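Chapitre 4
La vitesse de circulation de la monnaie

Avant d'entrer dans les équations, et il y en aura quelques-unes, je voudrais commencer par une petite histoire que je raconte à mes étudiants depuis mes premières années d'enseignement, et que certains d'entre eux me rappellent encore quand nous nous croisons. Elle se passe à Jallorbridge, un bourg de marché comme on en connaît tous, avec sa halle, sa boulangerie, son cordonnier et son auberge.

Un matin de juin, l'aubergiste paie au boucher une note de 20 couronnes. Le boucher, qui devait justement faire ressemeler ses bottes, porte le billet chez le cordonnier avant midi. Le cordonnier règle son pain de la quinzaine, et la boulangère, le soir venu, dîne à l'auberge avec sa sœur, si bien que le billet retrouve la caisse d'où il était parti. Un seul billet, quatre paiements, et donc 80 couronnes de transactions dans la journée. Voilà, dit très simplement (et nous compliquerons bien assez les choses par la suite !), ce que les économistes appellent la vitesse de circulation.

La notion est ancienne et elle paraît presque trop évidente pour mériter un chapitre entier. Pourtant, elle a donné du fil à retordre à des générations de chercheurs. Si l'on note M la quantité de monnaie, V sa vitesse, P le niveau des prix et Y la production réelle, on écrit l'égalité bien connue :

M × V = P × Y

Le lecteur attentif remarquera que nous venons de glisser, sans prévenir, des transactions vers la production. Le dîner de la boulangère et la farine qu'elle achète pour son pain ne se comptent pas de la même façon, et nous reviendrons longuement sur cette différence à la section 4.2. Retenons pour l'instant que V, dans cette écriture, se déduit des trois autres grandeurs. On ne l'observe pas directement, on la calcule, ce qui invite à la prudence quand on veut lui faire dire quelque chose.

Prenons une économie où circulent 800 millions de couronnes et dont la production annuelle, aux prix courants, vaut 1 600 millions. La vitesse y est de 2. Si les ménages, inquiets pour leur emploi, se mettent à garder leurs billets plus longtemps, V recule, et la banque centrale peut bien augmenter M sans que la dépense bouge beaucoup. Hongjun Fang, dans son étude sur les marchés de Wanard, a consacré de très belles pages à ces mois d'attente où chacun gardait de quoi voir venir et remettait à plus tard les achats un peu importants.
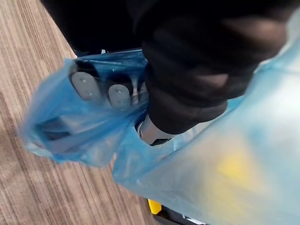 Figure 4.1. Un sac en plastique bleu tenu par le col.

On aurait tort, cependant, de croire que la vitesse ne dépend que de l'humeur des gens. Les usages de paiement comptent énormément. Un salaire versé chaque semaine plutôt que chaque mois réduit l'encaisse moyenne dont une famille a besoin, et les cartes, les virements immédiats, le crédit du commerçant jouent chacun à leur manière. L'exercice 3, construit sur les comptes du ménage Amell, vous permettra de le vérifier crayon en main ; prenez votre temps, il est plus long qu'il n'en a l'air.

4.1 Mesurer la masse monétaire

Commençons par M, que nous avons traitée jusqu'ici comme si elle allait de soi. Faut-il compter seulement les pièces et les billets, ou bien y ajouter les dépôts à vue, et pourquoi pas les livrets d'épargne ? Selon la réponse choisie, la valeur de V change, et parfois du simple au triple.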